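Ovstead tabletop pushing set, README

Read before you touch the arm or the files. Short version, long one is in the binder by the door.

What's in it: 142 episodes, one folder each. Joint log, commands, video, a notes.txt. Language instructions in notes.txt, one per line. Two folders have no notes yet, Abdelilah is on it.

Rules for recording

Board stays bolted to the table. If you have to take it off, redo the calibration and write the new offset in notes.txt. No exceptions, we lost most of a Saturday to this.

Rod tip never presses down on the wood. Push sideways only. Set the floor height in the config first, then jog, then record.

Speed limit stays on, also for "just one quick test". Hands off the board while the arm is enabled. Two people in the room for any new policy, one of them at the stop button and not on thier phone.

Cables off the table top where the arm can reach. Check clamp at the collar before the first run of the day. Loose = stop, tell Ľubomír.
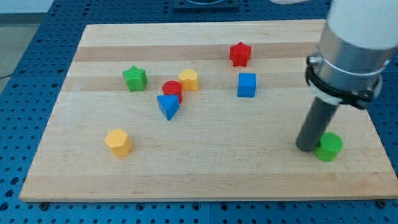

Ovstead Lab, Contact & Pushing Team

Naming. Color first, then shape: red star, blue cube, yellow hexagon, green cylinder. Always the full pair, since colors repeat and so do some shapes. Not "the round one". Not "that green thing". Old Welex notes say "moon" for heart in places, fix it when you see it.

Resets. Scatter by hand with arm disabled, blocks standing flat, none hanging over the edge. Clusters are fine, we want them. Don't tidy up between episodes unless the instruction says so.

Bad episodes. Keep them. Mark fail in notes.txt plus a reason in plain words (slipped, wrong block, operator stop). Deleting fails makes the numbers useless, and we have been asked about this by the Allolura people already.

Splits. Test folders are listed in split.txt. Do not train on them, do not rename them. Roughly 7 percent held out.

People. No faces or voices in shared video. Mute the mic, check before upload.

Known problems: time stamps drift a bit on long runs. Younis loader expects the old folder names, use the script in tools.

Questions or near misses: Ľubomír Šimko for the arm and saftey, Abdelilah Tawfik for the data. Near misses go in the log same day, even small ones.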